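Gripper drifts off the tray pockets after a warm-up, desktop teardown cell

Pirmin Kaufmann
Posted 02/08/2023

We run a cell that strips and refits desktop towers. One collaborative arm, a two-finger gripper with long fingers, slatted aluminum table, printed fixture tray beside the case for the drive, processor and memory. Cycle program is called Toom and was written at our Radmont site before I took it over.

First picks of the shift are fine. After an hour or so the processor goes down on the rim of its pocket and the memory module catches on the end blocks of its slot. Re-teaching the tray frame fixes it until next morning, when it is off the other way. I have checked the finger bolts and the payload setting. Controller shows no faults. What should I look at next?

Ursina Wallner
11 people found this helpful

Off one way cold and the other way warm means you are teaching at one temperature and running at another. Joint gearboxes warm up and the arm grows slightly. Long fingers make any angular error at the flange worse.

Do it in this order:

Run the arm empty at production speed for 20 minutes before teaching anything.
Put a dial indicator on the table and touch off the same finger at the same point, cold and warm. Write both numbers down.
If the difference is small and repeats, teach warm and add the empty run to the start of shift.
If it does not repeat, the tray is moving. Printed trays creep under their clamps. Ours at Skudidthorpe had to be doweled to the extrusion, T-nuts alone let it walk.

Also check the cable loop over the wrist. If it pulls tight at the tray poses, it will load the flange differently than over the case.

Elfriede Riedl

Just make the pockets bigger. We did and it went away.

Gion Rainer

Bigger pockets will hide it at the tray, but you still have to hit the socket. I would add a lead-in chamfer to the pocket and leave the floor dimension alone.

One thing missing from Ursina's list – the case itself. If the tower lies loose on the slats, it shifts each time a drive comes out. Fit two hard stops and a side clamp, and teach the case and the tray as separate frames. Then you can tell which one moved. We re-check both every 2000 cycles and replace the finger bolts at 3000.

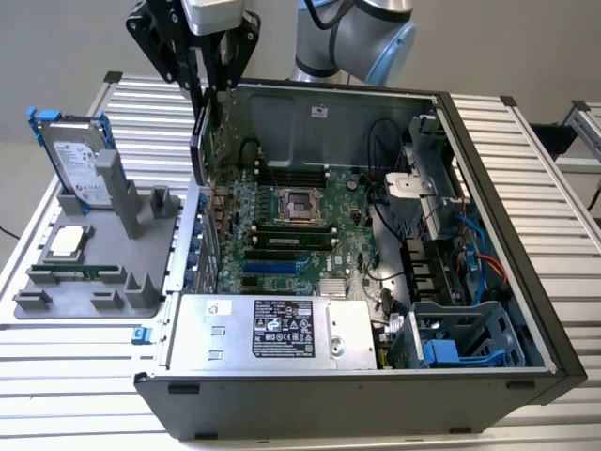 On the bolts, use medium threadlocker and mark the heads with a paint pen. A turned head then shows up at a glance during the shift check, and you can leave the torque wrench for the scheduled service.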